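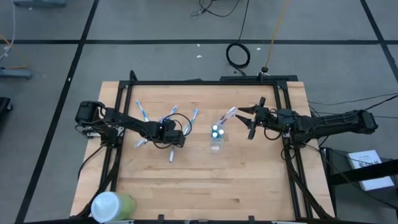

Progress Report to the Moffat Fund

From: Sølve Tveit, Dreta Home Routines Project
Sun 6 October

Dear friends at Moffat,

Thank you for your patience with this report, and for the kind note that came with the second payment. It went up on the corkboard by the kettle and has been read aloud more than once. I promised in May that I would write when the bathroom part of the project was properly under way, and I can now say that it is, though with a few changes from the plan you approved.

Where we are with the bathroom sets

You will remember that we began with kitchens, and that families kept telling us the mornings went wrong at the sink. Shared toothbrush cups were a big part of it. Brushes end up on the windowsill, in the soap dish, behind the faucet, and then everybody is late. So we moved the toothbrush work forward and put the linen closets back to winter.

We have now handed out 1,098 bathroom sets. Each one has a toothbrush for every person in the home, a cup to keep them in, and a short card about where to put the cup and how to rinse it. Plarnex supplied the cards and was very good about reprinting them when we found that our first wording took up both sides and still managed to leave out the rinsing.

The toothbrushes we are working with at the moment are white with blue accents, like the ones lying about the wooden tabletop at the start of this report, with one leaning on the rim of the little clear cup. I have grown fond of the clear cups. You can tell at a glance what is in them, and a child who can't read a label yet can still see where a toothbrush belongs. The trouble is that they are small and light. A large family can't get all its brushes into one, and a brush that leans too far out will take the cup over with it.

What we learned about cups

We spent longer on this than I expected when I wrote the application! We tried a heavier cup from Cliltel in 15 homes, and people liked the weight but disliked not being able to see into it. Several parents went back to the clear one and simply stood it in a corner where it couldn't slide. Others asked for a second clear cup, one for the grown-ups and one for the children, and that has worked so well that we now offer it to any household that wants it.

The matching brushes are a harder question. When every handle is the same, people mix them up, and a family of five has to remember whose is whose before breakfast. We have started adding a strip of colored tape to each set so that families can mark the handles themselves. Some children have used theirs to decorate the cup, and I am not going to stop them.

Follow-up calls

We have called over 855 households so far. Most still had the cup by the sink when we spoke to them, and a good many had moved it once or twice before settling on a spot. The calls take longer than planned, mainly because people want to talk about the rest of the bathroom too - towels, bath toys, the drawer that won't shut. We write all of it down, and it will shape what we do next.

Money and timing

Spending on brushes and cups is within the budget. Phone time is over, and I would like to move part of the printing money across to cover it, if you agree. The linen closet work will start 2 months later than the date in the original schedule. I would sooner finish the remaining calls first than leave families waiting on a promise.

Please let me know about the printing money when you have a moment. You are also very welcome to come by and see the new sets before they go out, and the coffee is better than it was last time.

With warm thanks,
Sølve Tveit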